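Grondum Support Desk
Ticket: Umach navigation, position jumps in covered passage
Opened: August 10, 2020
Status: Waiting on customer

Hello again, and thank you for the quick answer on the install question, which got us going in no time. Our new trouble is with the place recognition method in Umach. We match each view of the passage against a stored map, and every so often the estimate slides a long way forward, as if we were already near the far end. It happens on the stretch where the opening on the left lets in a lot of daylight. 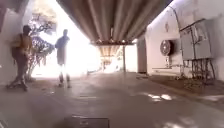 Passage with the opening on the left, default exposure

My own guess is that the ribbed roof looks much the same wherever you are under it, and once the left side washes out there isn't a lot left for the matcher to hold on to. We had the feature limit at 1000, so I raised it to 2000. The jumps came less often (hooray!) but the matching got slow, and most of the new features landed on the roof ribs anyway.

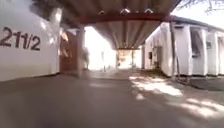
After that I tried masking the top part of each view, which I was rather proud of, and it did stop the worst jumps. Sadly it also made us lose our place completely on 2 of 16 runs, so I have put the mask back to off for now.

Reply from Grondum support:
Thanks for such a careful write-up! Please leave the limit at 1000 and turn on the Fevia sequence check, which compares a short string of views instead of one. Then send us the match log from a run that jumps.

Customer:
Will do. The Løken map build is still running on that machine, so the log will follow when it finishes.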